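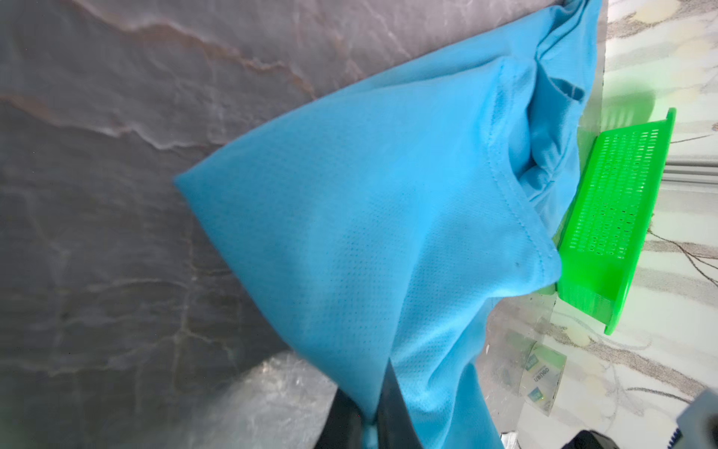
Look closely at the light blue cloth – it's covered in tiny holes!

Why do sports tops have holes in them?

When I was little I had a football shirt with tiny holes all over it, and I was quite sure a moth had been at it. I even took it back to my mum to complain! She laughed and told me the holes were meant to be there. So what are they for?

Let's start with you. When you run about, your body warms up. To cool down again, your skin makes sweat, and sweat is mostly water. As that water dries into the air it takes some of the heat away with it. Clever old skin!

But here comes the tricky bit. If your top is thick and the air can't get through, the damp stays trapped next to you and you feel hot and sticky (yuck). Fabric with lots of little holes is called mesh. Air can sneak in, damp air can sneak out, and you feel much more comfortable while you charge round the playground.

Do the holes make it weak?

Not as much as you'd think. Mesh fabric is often knitted, so it's made from loops of yarn all hooked into one another. The holes are planned as part of the pattern. A hole you get from climbing a fence is quite different – that one has snapped the yarn, and it can grow.

Have a look at the edges of your own PE top too. See where the cloth is folded over and stitched down? That's a hem. It stops the edge from fraying and going all raggedy. The lines of stitching where two pieces of cloth join up are called seams.

Baskets do it too!

Now have another look at the bright green basket. It has rows of little slots in its sides, and they let air through as well. If you drop a damp towel into a basket like that, some air can still get to it. Put the same towel in a plastic bag, tie it up, and in a day or two it will smell like a pond. I have done this. My swimming bag has never forgiven me.

Try it yourself

You'll need a mesh sports top and a thick jumper. Hold the top in front of your mouth and blow gently, with your other hand behind it. Can you feel your breath? Now try it with the jumper. Which one lets more air through? Write down what you find, and then try a sock (a clean one, please!).

Words by Malsha Gazi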